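Drandarine Outdoor Robot Club

The Drandarine Outdoor Robot Club, known to most of its members simply as Drandarine, is a student club at Standell College that builds small wheeled robots and teaches them to find their own way along sidewalks, across plazas and around the edges of lawns. It was started by Reshma Nkosi, then a second-year student, after her indoor line-following robot met its first patch of sunlight and drove happily into a wall. The club has 33 members and is open to students of any major, including those who have never held a soldering iron.

History

The club first met one November evening in a borrowed classroom, with one laptop, a box of mismatched wheels and a great deal of good will. Its first robot, Buthelezi, was named after the street where Nkosi grew up, and it is still fondly remembered for its squeaky left wheel. Tumelo Zulu, a lab instructor in the engineering department, became the faculty adviser the following term and found the club a permanent bench, a lockable cabinet and (after some pleading) a key to the loading door, so that the robots no longer had to be carried down the front stairs.
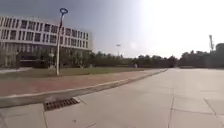
The club's main project is a course called Campus Driving, taught by older members to newer ones over a single term. Students begin with steering and stopping, then move on to the part that most of them come for, which is teaching a robot to tell one kind of ground from another. Wide concrete slabs are the gentlest place to start, though the dark joints between them can look a lot like painted lines to a beginner's program. Red-brown brick comes next, along with the pale curb that runs beside it, and then the slotted drain grate set right against that curb, a favorite subject of argument at meetings. Some teams have their robot treat a grate as a hole and steer well clear – others teach it to recognize the slots and carry on. Glare from a bright sky is given a week of its own.

Competition

Each spring the club holds the Gullier Run, a friendly contest over a course 166 meters long. Robots must complete it without being touched, and 5 points are taken off for every rescue. Speed counts for very little, and a slow, careful machine has won more than once. The next run is set for Mar 28, 2026, with visitors welcome to walk alongside at a polite distance.

Shared work

Members keep a common library of labeled pictures of pavement, grass and curbs, which now holds 1042 entries. Anyone in the club may use it, and anyone who does is expected to add a few of their own in return. Zulu also keeps a paper notebook of failed drives on the bench, and new members are warmly encouraged to read it with a cup of tea before writing any code. Older robots are handed down from team to team – Buthelezi is on its third set of motors and is still used for steering practice.

See also: Mobile robot; Student robotics; Computer vision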